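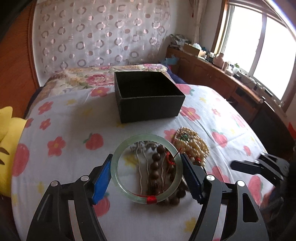 Jade bangle with a red thread wrap, and a strand of wooden beads.

Search this site Enter keywords Go
Home Kitchen Laundry Closets Workshop Contact
Tips > Bedroom > Jewelry > Cleaning and Storing

Cleaning and Storing Everyday Jewelry

Jewelry that gets worn a lot picks up soap, hand cream and skin oil. Most of it can be cleaned at home with things you already have. Sort it by material first. What is fine for gold can ruin a pearl.

Jade
Use lukewarm water with a drop of mild dish soap and a soft cloth. Rinse and dry right away. Keep jade away from bleach and hot pans. If there is thread tied on the bangle, clean around it with a damp cloth, as red dye can run. Check the knot while you are at it and retie it if it has worked loose.

Wooden beads
Do not soak them. Wipe with a barely damp cloth, then a dry one. If the wood looks dull, put one small drop of mineral oil on a cotton rag and rub the beads between your fingers. Leave them out overnight before wearing, or the oil will mark a shirt collar.

Pearls
Wipe pearls with a soft damp cloth each time you take them off. Put them on after perfume and hair spray. Never use vinegar, ammonia or a toothbrush. Lay the strand flat to dry, because a wet silk cord stretches if you hang it. Have it restrung when you see gaps between the pearls. 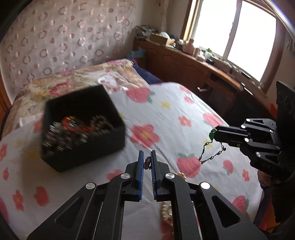
Chains and pendants
Plain gold chain can sit in warm soapy water for ten minutes. Go over the links with a baby toothbrush and rinse in a bowl, never over an open drain. With a colored stone, find out what it is before soaking. Emerald and opal should only be wiped.

For a knot in a thin chain, lay it on a plate with a drop of baby oil and open the knot with 2 sewing pins. Undo the clasp first. Wash the oil off when you are done.

Storing it
Close every clasp before you put a chain away. Small zip bags work well for chains if you leave the clasp outside the seal. Pearls do better in a cloth pouch, as they dry out in plastic. Keep bangles apart so they don't knock together.

Yi-an Ma wrote in to say she uses an ice cube tray in her dresser drawer for rings and small pendants. A muffin tin does the same job for bigger pieces.

I go through my own box every December and look at clasps, jump rings and prongs. Anything loose goes in an envelope marked for repair.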